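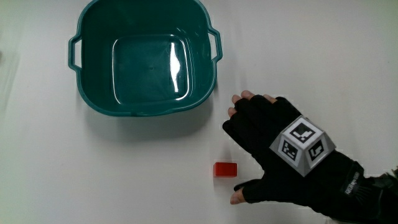

Zundent hand tracking glove kit — quick review

Posted 16th April

Short version: good kit, annoying strap, buy it if you're teaching a robot arm by hand and can't face another joystick.

We do small pick-and-place jobs out in Drillelham. Things into tubs, things out of tubs. Had the Zundent since January, paid for the full set not the starter one. Osman do a cheaper glove but you get one flat marker and it loses you the second you tilt your wrist.

What you get

Black fingerless glove, the marker block for the back of the hand, wrist strap, software licence for 3 machines. Printed setup sheet, tiny writing. No cameras, so budget for those.

Setup

19 minutes first go, most of it calibration. Second time was 5. The Brelska plug-in found our arm straight away, which I wasnt expecting.

In use

Block and basin is our standard test. Small red block, teal plastic basin, white table. Bare fingertips are the big win — you can feel what you're picking up, and full gloves made everyone clumsy. Marker faces on the slopes as well as the top, so turning your hand is mostly fine. Go past a certain angle and it drops out for a moment, then catches up.

Recorded 131 runs with it so far. Lost 3, all of them my fault for leaning over the table.

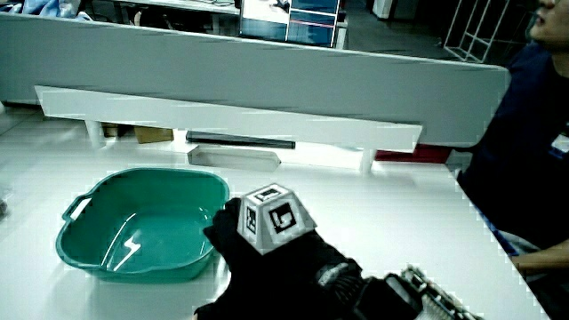

Glove on, marker block upright, next to the basin.

Gripes

Strap works loose after an hour or so. Tighten it too much and your hand goes numb. Glove comes in one size, and its a big one. Sits a bit high on the back of the hand too, so mind it going under shelves. Export is slow, and file names are just long numbers — had to rename the lot.

Support

Emailed twice. One reply in a day, the other took 5. Freindly enough, sent a spare strap without a fuss. Same strap though.

Score

4 out of 5. Would be higher with a small size in the box. Will update if the new strap ever turns up.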